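Notebook – anhydrous lip balm and lip oil, Oltwood bench
3 May 2023

Remelted the Furalberg candelilla base from last week. The first pour had a grainy top, worst near the edges of the tins. Held it at 80 C for 40 minutes this time before adding the castor oil, then poured straight into the tins without letting it sit in the jug. Surface is smoother. Still a faint ring in the middle of two tins, so cooling is part of it. Next batch goes on the wire rack instead of the steel top.

Batch 234 is the one to keep for now. Wax is down a little and the jojoba up to match. It glides better and doesn't drag on dry lips. Batch 733 on the old sheet is a typo for 233, please don't go looking for it.

Lip oil: the Wultico ester still smells of crayon when warmed. Peppermint hides it for a day and then it comes back. I'd rather change supplier than keep adding flavor. Asked Lo Presti for a sample of their lighter grade, no reply yet. 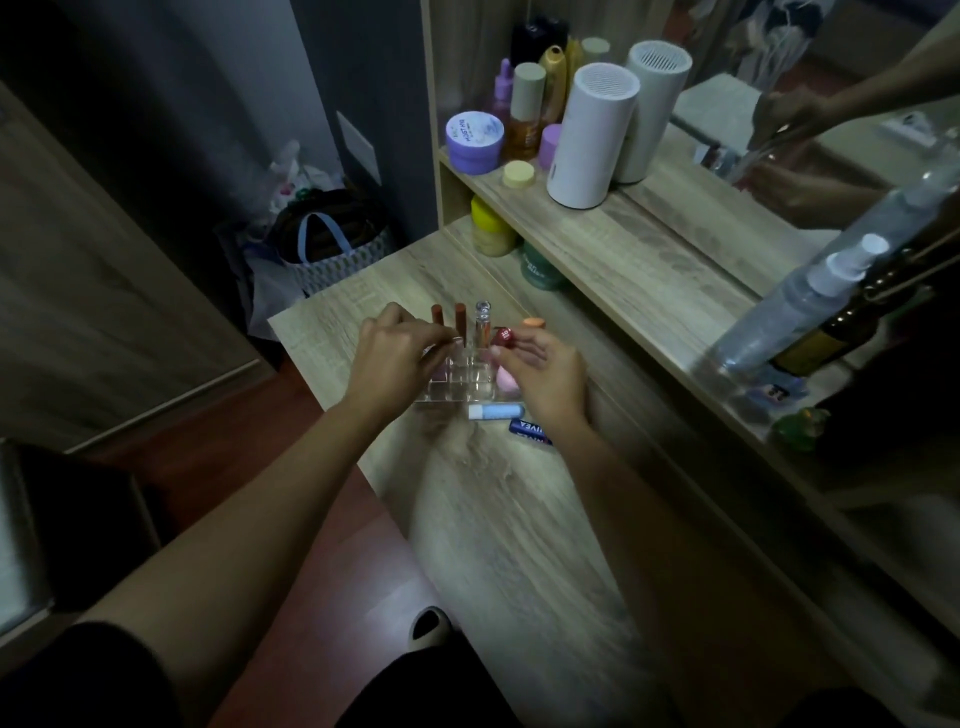
Why does the balm go grainy after a week in a warm car?
The shea fraction melts partway and then sets again slowly, which gives the larger crystals time to grow. Cooling the batch fast at the start helps, and so does less shea.

Shea is at 12 percent now. Will try 8 and make up the rest with mango butter. If the stick gets too hard, bring the candelilla down by half a percent at a time and no more – last August I dropped it by 2 in one go and the sticks slumped in the tubes.

Pigment: the brick red was ground into castor oil, three passes on the roller. Drawdown on white card has no specks. The brown still has a few, give it another pass before it goes in anything.

To do
Relabel the retains on the lower shelf, the ink has rubbed off
Order more 10 ml vials
Calibrate the small scale, it drifts after the hot plate has been on next to it
Cold test on 234, fridge overnight, then check for sweating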